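理学部ニュースレター 学科だより

夏期学生研究 ポスター発表会を開きました

理学部の夏期学生研究は、今年も3学科の合同で実施しました。化学、生物、物理の2年生以上が対象で、期間は八週間です。成果のポスター発表会は10月、理学部棟一階のロビーで行いました。来場者は111名でした。昨年は講義室を使いましたが、机の間が狭くポスターの前に立ち止まれないという声があり、今年はロビーに戻しています。

化学科からは、河川水に含まれる微量の銅を吸光光度法で測る手順を見直した班が発表しました。従来の手順では試料を濃縮する段階で時間がかかり、一日に処理できる数が限られていました。班では濃縮の前のろ過を一段減らし、値のばらつきが大きくならないかを確かめています。上流の試料では差が出ませんでしたが、濁りの強い下流の試料ではろ紙の目詰まりが起き、結局もとの手順に戻したとのことです。質疑では、採水の時刻をそろえたかどうかに質問が集まりました。

生物学科の班は、構内の池と裏の林で採集した土壌動物の標本を整理しました。夏の間に同定まで進んだのは2,084個体です。トビムシの仲間が大半を占め、林の縁と内側とで種の構成が違っていました。残りの標本はアルコール漬けのまま標本室の棚に置いてあり、来年度の実習で使う予定です。同定の補助をしてくれる学生を募集していますので、関心のある人は生物学科事務室へ申し出てください。顕微鏡の使用経験は問いません。

物理学科からは、振り子の減衰を長時間記録した班と、薄膜の干渉色から膜厚を求めた班の2件です。後者は、石けん膜が上から薄くなっていく様子を動画に撮り、色の境目の位置を時間ごとに読み取りました。空調の風で膜が揺れるため、測定は早朝6時から行ったそうです。計算に使った屈折率の値がポスターに書かれておらず、会場で指摘を受けて手書きで追記していました。

発表会の午後には、Dekinberg財団の助成についての説明がありました。対象は学部生の研究旅費と消耗品費で、今年度の夏期研究でも二つの班が助成を受けています。申請書は財団の書式を使い、指導教員の確認印が必要です。締め切りは1月末ですが、学科内の確認に一週間ほどかかりますので、早めに事務室へ提出してください。パソコン本体や書籍の購入には使えません。

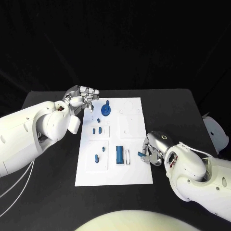

テーブルの上に両腕を伸ばす白い人型ロボット

来年度の夏期研究についてもお知らせします。募集は4月の履修登録と同時に始めます。これまで学科ごとに異なっていた申込用紙を一本化し、第一希望と第二希望の研究室を書く形式に改めます。受け入れ研究室の一覧は3月に掲示板へ貼り出します。昨年度は希望が有機化学系の研究室に偏り、参加希望者のうちほぼ3割が第二希望に回りました。見学は随時受け付けていますので、用紙を出す前に一度研究室を訪ねておくことを勧めます。

安全講習は参加者全員が対象です。以前に受講した人も、年度が替われば受け直しになります。薬品を扱う研究室では保護眼鏡を各自で用意してください。貸し出し用のものは数が少なく、見学者を優先します。夏季休業中の実験室の使用は17時までで、それ以降に測定を続ける場合は指導教員の立ち会いが必要です。

今回のポスターは11月末までロビー奥の掲示板に残しておきます。各班の要旨集は理学部図書室のカウンターで配布しています。部数に限りがあるため、一人一部でお願いします。要旨集の七ページ、土壌動物の表で林縁と林内の見出しが入れ替わっていました。訂正の紙を挟んでありますが、発表会の当日に受け取った方の分には入っていません。お手数ですが、図書室で訂正の紙を受け取ってください。

（理学部広報担当）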